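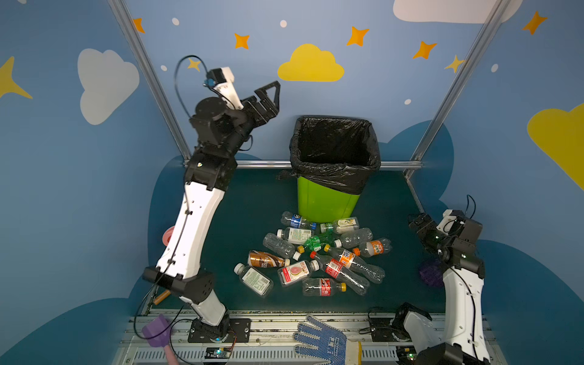 *Zinier bench manual, section 5. Written by the Sarnmont support desk. Last revised in May.*

## 5. Bottle clearing

This section covers setting up and running the bottle-clearing task on the two-arm bench. The job is to pick empty plastic bottles off the floor of the enclosure and drop them into a lined bin. Read section 4 (power and homing) first.

The task is supplied for trial use. It does a real chore, but slowly, and a person has to set it up and stay with it. Please read 5.4 before you plan any work around it.

### 5.1 Before you start

You will need:

- the bench, powered from a 230 V supply and homed
- one small open-topped bin
- black bin liners
- up to 13 empty plastic bottles

> **Caution:** Use plastic bottles only. Do not use glass, cans with cut edges, or any bottle with liquid in it. The floor is not sealed and the arm bases are not splash-proof.

### 5.2 Setting out the bin and bottles

1. Press the stop button and wait until both arms are still.
2. Put a liner in the bin. Fold the loose edge over the rim all the way round and push the middle of the bag down so that the mouth stays open.
3. Stand the bin at the back of the floor, in the centre, just in front of the rail. Both arms must be able to reach over it.
4. Tip the bottles out in front of the bin. They can overlap and point in any direction. There is no need to sort them by size or take the labels off.
5. Check the cable on each arm. It should follow the arm and have enough slack at the wrist for a full turn.
6. Take your hands out of the enclosure and release the stop button.

**Note:** A bright bin is easier for the software to find against the dark floor. Lime green has worked well for us. If you change to another colour, run the bin check again from the *Tools* menu.

**Note:** Clear bottles without labels are the hardest to detect. For a first run, include plenty with printed labels or coloured caps.

### 5.3 Running the task

1. Open the *Clerkville* task list and choose **Bottles to bin**.
2. Set the speed. Start at 5. Higher settings are for benches that have passed the repeat test.
3. Choose **Both arms** or a single arm. With both, each arm works its own side of the heap and waits for the other before crossing the middle.
4. Press **Start** and keep one hand near the stop button.
5. When the arms return to rest, look in the bin and on the floor. The counter on the screen records drops, and a bottle that hits the rim and falls outside is still counted.
6. Write the result in the log before you reset.

> **Caution:** Never reach in to free a stuck bottle while the task is running. A gripper that looks idle may be waiting for the other arm. Press stop first.

If a bottle is gripped by the cap and swings, let the arm finish. If it misses the same bottle three times, stop the task, turn that bottle by hand and start again.

### 5.4 What to expect

We ran this task 400 times on the Sarnmont bench before release. The arms cope well with bottles lying apart on the floor. They do less well in the middle of a heap, where pulling one bottle makes the others roll, and with bottles lying against the base of the bin. A flattened bottle is often missed altogether.

A person can clear the same heap much faster. The bench also cannot change the liner, tie the bag, or tell whether a bottle is empty. Those jobs stay with the operator.

For these reasons we do not recommend the task for a working kitchen, canteen or packing area. It is suitable for training, for comparing grippers, and for finding out which parts of a tidying job can be handed over.

### 5.5 After use

1. Press stop and switch off at the wall.
2. Lift out the bin and remove the bag.
3. Wipe the gripper fingers with a dry cloth. Sugar residue makes bottles stick and spoils the release.
4. Check the floor for loose caps, including behind the arms.

Replacement finger pads are listed under Bozsik parts in section 9.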